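Godlow Countertop Care & Sealing
Frequently asked questions (updated March)

Quick answers to what we get asked most. Marble mainly, some granite and wood. If yours isn't on the list, call the shop, phone's on from 8 am.
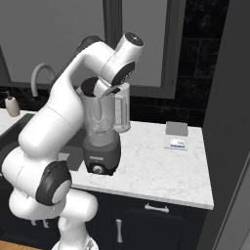
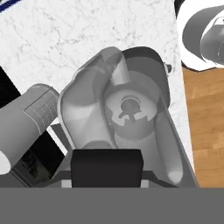
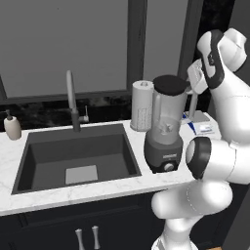
White marble counters, kitchen.

Do I really need to seal marble?
Yes. Sealer buys you time to wipe up, that's all. It will not stop lemon juice from etching. Different problem, see further down.

How often?
Light use, once a year. Busy kitchen, every six months. Around the sink maybe more. Do the water test first, no point sealing stone that doesn't need it.

What's the water test?
Spoonful of water on the counter. Wait 10 minutes. Wipe. Dark spot underneath = time to seal. Still beading, leave it alone. Try it in a few places, next to the stove and by the faucet especially.

What's the difference between a stain and an etch?
Stain is darker than the stone, something soaked in. Oil, coffee, wine. Etch is a dull or lighter mark, acid ate the polish. Tilt your head and look across the surface toward a window, etches show up right away. Stains we can often draw out. Etches have to be polished.

How do I get an oil stain out?
Baking soda and water, mix to a thick paste like peanut butter. Spread it over the spot, cover with plastic wrap, tape the edges. Leave overnight, take the plastic off, let it dry all the way. Scrape with something plastic. Repeat if needed, old stains can take 3 rounds. Don't scrub in between.

Can I use vinegar?
No. No vinegar, no lemon, no bathroom spray, no bleach. Dish soap and warm water. Rinse well or it leaves a film.

I already used vinegar, now what?
Rinse with plenty of plain water, dry, have a look. Light haze on a small area you can try with polishing powder and a damp felt pad. Bigger than a plate, call us.

Which sealer do you use?
Plilent on most marble jobs. We also carry Emitz for darker stone. Both are penetrating sealers, they don't add shine. If you want shine thats polishing, seperate price.

Honed or polished?
Honed hides etches better, stains a bit easier. Polished looks brighter, shows every lemon ring. Kids and a lot of cooking, we'd say honed. We can convert one to the other in place, no need to pull the slab.

What grit do you finish at?
Honed usually stops at 200 or 400 depending on the stone. Full polish we go up to 3000, then powder. Ask for a sample patch if you're not sure, we do them in a corner at no charge.

How much?
Clean and seal starts at $330 for a normal size kitchen. Includes moving the small stuff off the counter and putting it back. Etch removal is quoted from photos. Send them in daylight please, flash hides everything.

How long until I can use the kitchen?
Sealer is dry to the touch pretty quick. Keep water off for the evening, oil and wine off for a full day. Appliances can go back the next morning. Lift, don't slide.

Will heavy appliances scratch it?
The machine itself, usually no. Grit under the feet, yes. Wipe under there now and then. Felt pads are fine as long as you replace them when they get dirty.

Hot pans?
Use a trivet. Stone can take heat better than it takes a sudden change, but hairline cracks near a cutout are expensive and we can't make them disappear.

The caulk behind my sink is turning black. Do you do that too?
Yes, add it when you book. Old bead comes out, joint gets cleaned and dried, new silicone goes in. We use Dreßler neutral cure, the vinegar smelling kind is bad for marble. No water on it until the next day.

Do you fix chips?
Small edge chips, yes, color matched resin. Up close you will probably still find it. Keep the broken piece if you have it!! Gluing it back looks better than any filler.

Can you do wood at the same visit?
Oil only, no sanding. Tell us when you book so we bring the right stuff on the truck. Wood needs to be bare or already oiled. Can't go over varnish.

How do I cancel?
Call or email before noon the day before. After that we keep the deposit.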